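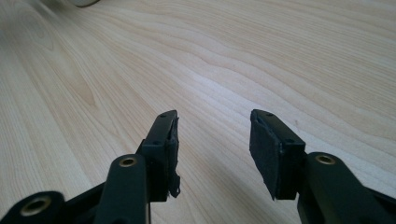
The tabletop, with the lighter area in the middle

Shiny patch in the middle of my wood table – is it the finish or just the light?

Posted by Ariel Dagdag in Home & Furniture

Hi all! Long-time reader, first time asking anything. I bought a wood table secondhand in March and I love it, mostly for the grain. It's a pale blond wood with these long wavy lines running across it on a slant, and toward the left there's a darker brownish spot that looks like a stretched-out knot. My sister thinks it looks like a fish. I can't unsee it now.

My problem is the middle of the table. It looks brighter and sort of washed out compared to the edges, and I can't decide if the finish has worn thin there, or if it's got some kind of polish built up on it, or if I'm just seeing the light bounce off it. The lady I bought it from said she wiped it down with "whatever was under the sink," so that's not a lot to go on. The table is a Cirov, according to her, but there's no label on it anywhere that I can find and I did crawl underneath with a flashlight.

It feels smooth everywhere. I ran my hand over the whole thing with my eyes closed to see if I could feel the middle part and I couldn't. Water doesn't soak in, or at least it didn't the one time I left a few drops on it for 5 minutes and then got nervous and wiped them off.

So far I've only cleaned it with a damp cloth. I have a bottle of Illeo wood soap that I used on my old dresser, and a friend gave me a tin of Ong wax, but I don't want to put anything on it until I know what I'm dealing with. I also don't know if the finish is oil or lacquer or something else. Does that change what I should use? And is the dark spot something I should be worried about? I'd always figured it was part of the wood but my neighbor said it could be an old stain and now I keep looking at it.

I'm renting and don't have a garage, so please nothing that involves a big sander. Thanks in advance!

Tobias Calloway
Helpful member

Hi Ariel, nice table! I've refinished a few over the years (and ruined one, a walnut thing of my mother's that we don't talk about), so take this for what it's worth.

First, the dark spot. Look at the way the grain lines bunch up and bend around it. That's what wood does around a knot or the place where a branch used to be, so I'd be very surprised if it was a stain. A spill doesn't care which way the grain is going, it'll sit across the lines or make a ring. I'd leave it alone and enjoy the fish.

Second, the bright area. To me it looks like a soft reflection on a finish that's a little bit glossy, but a photo can't settle that and you can check it at home. Stand at one end of the table and look across it toward the window, then walk slowly around to the other end. If the bright area moves with you, it's light. If it stays in exactly the same place on the wood, then you've got something on the surface or the finish has changed there. Do it again at night with just a lamp, and move the lamp.

If it does stay put, try the damp cloth with a small drop of dish soap, only in that area, then wipe with plain water and dry it right away. Kitchen grease and old spray polish both leave a haze, and most of the time that's all it is. You might have to do it 2 times. If nothing changes after that I'd stop and come back here before going any stronger.

As for what kind of finish it is, your water test was a good idea but you gave up too early! Put a few drops somewhere out of the way, near a corner, and wait 30 minutes. If the drops are still sitting there in beads and the wood under them hasn't gone darker, you most likely have a lacquer or varnish on top. If it went darker, it's more likely oil, and it'll usually dry back to normal by itself. An oiled table needs a fresh coat now and then. A lacquered one really doesn't need feeding at all, whatever it says on the bottle.

I'd hold off on the wax either way. It's not that it would hurt anything, but wax on top of a finish you haven't identified makes it a pain to fix later on, and it can go cloudy if you put on too much (ask me how I know).

Sizwe Jacobs

just use lemon oil, works on everything. my whole kitchen is done with it

Tobias Calloway
Helpful member

Sizwe, I'd go easy with that one until we know what's on there. On lacquer it mostly sits on top and gets fingerprints all over it.

Sibusiso Modise
Member

I agree with most of what Tobias said. One thing I'd add is to use placemats or felt pads while you're figuring it out, and put them under anything you slide around a lot. Pale wood shows scratches less than dark wood does, but on a finish with some shine to it they show up as soon as the sun gets low. I had a Prider desk that looked perfect until about four in the afternoon, and then it looked like someone had been ice skating on it.

Also check the directions on your Illeo bottle before you use it. Some wood soaps are made for oiled wood and leave a bit of film behind on purpose, and on a lacquered top you'd be adding the exact thing you're trying to get rid of.

Ariel Dagdag

Thank you both! Walked around it with the lamp off and the blinds open, and the bright part followed me the whole way, so I'm going with light. I'll do the longer water test this weekend near the back corner and post what happens. The fish stays.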